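3.2 Clear covers and lids

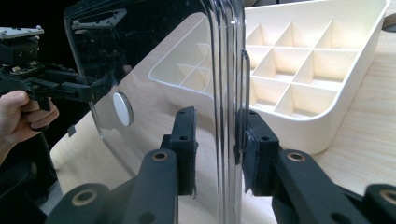

Figure 4. Transparent plastic panel with a rounded corner edge, held upright over a light wooden tabletop. A small round white disc is mounted on the face.

Clear parts made up a small share of the household items we sorted, but they took the most time per item. A sheet or lid with no color of its own takes on the look of whatever lies behind it. In Figure 4 the lower part of the panel shows the wood of the table, while the upper left looks dark and glossy. The rim is easiest to find by its highlights, which run in parallel lines where the plastic bends.

We treated the rim and any attached parts as the main cues for sorting. The panel in Figure 4 has two such parts on its face, the white disc and a small dark square tab below it and to the left. Sorters were asked to note attached parts first and the outline second. Flat areas were left out of the notes unless they carried a label or a scratch longer than 30 mm.

The full set held nearly 3,000 items, collected in May from homes in Drelton and Pandlow. Each item was sorted by two people working apart. When they disagreed on the class, a third sorter (Howells) made the final call. Most of the disagreements over clear parts were between "lid" and "cover." We had defined a lid as a part that closes an opening from above and a cover as a part that shields a surface or a side. Many parts could do either once they were separated from the item they came with, and the written guide did not settle those cases. We kept both classes for the counts in Section 4 but merged them for the storage trial.

Handling followed the same rules as for the other rigid plastics. Parts were picked up near an edge, stood upright on the table, and turned once before being set down. Wiping was allowed only after the first round of notes, as marks on the surface sometimes helped sorters judge which side had faced out. Parts with a thick rim were stored on edge in the Matheson racks, and thin sheets were stored flat.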